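July, 9:20, bench 2

Today I started to sort the small things which stay on the bench after the sessions. Folasade asked for one clear place for power, because last month we lost 20 minutes looking for a free outlet. I put the big gray felt mat in the center of the white table and took the white power strip out on it. The cord of the strip is long, so I want it to stay coiled and tied.
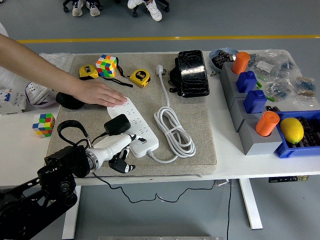
Labels are the next job. Ifeanyi S. has the label roll from Lasiner and I will ask him for it after lunch. The strip gets number 338, same as in the old list. Each black adapter should get the name of its device, otherwise we mix them again.

The yellow tape measures can live together in the top drawer. I don't know yet about the cubes. Rhiannon likes to have them near, so I leave them at the back for now. The gray holder with orange cylinders and blue blocks stays on the right side, please do not move it.

Open: ask Tahmineh if the Orncombe room needs a strip too. Felt mat collects dust, brush it before the next use.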